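Search this site
Search
Type and hit enter

The Old Ropeworks Gets Its Second Wind

The first time I walked into the old ropeworks at Mistthorpe, I came in by the wrong door and ended up in a coal store with a very startled electrician. So my advice is to use the river entrance, the one with the green sign, and bring a sweater whatever the month.

I'd come to see Yvette MacPherson, who has run the building for the Bakach family trust for the last nine years. When she took the job there were three tenants and a lot of buckets. Now every floor is let, there's a waiting list for the top story, and the buckets are mostly holding umbrellas.

The ropeworks is a funny shape, long and skinny, because you need length to twist rope. The main walk goes on and on (I got bored pacing it and gave up at the dye room) and for decades it was cut up with plasterboard into storage units. Yvette had all of that pulled out. "I wanted to be able to stand at one end and wave at somebody," she told me, and then she made me go and stand at the other end so she could wave. I waved back. It was great!

What I love is how much they left alone. The hooks are still in the beams. The floor downstairs has a groove worn in it where the carts ran, and Femi Edet, the architect, fought hard to keep it when the insurers wanted it filled. He won, sort of: there's a strip of glass over the worst bit, and everyone trips on the edge of the glass instead.
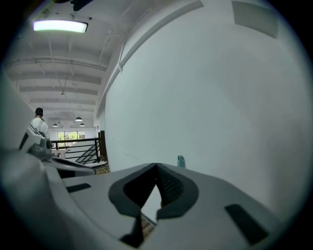 Gray housings and a dark V-shaped pad, seen close up.

The tenants are a mixed bunch. Elisa Monti binds books on the second floor and says the light up there is the best she's had, though she wears fingerless gloves until lunch. Ifeanyi Bako moved his upholstery business, Miltov, over from a unit by the highway and pays a bit more for a lot less parking. He grumbled to me about the freight elevator for a good ten minutes and then said he'd signed up for another 4 years.

Heating is the sore point. The walls are thick, but the windows are the original iron ones and they leak like anything. New secondary glazing is going in on the river side this winter, and the rest has to wait until the roof is paid for. Rent went up in December to help, and I heard plenty about that too.

If you want a look for yourself, the ground floor is open most days and the café, Yusuf, does a very decent lentil soup. Ask at the counter for the key to the hook loft. They'll want your driver's license while you have it.

We use cookies to remember your preferences. Accept all | Manage settings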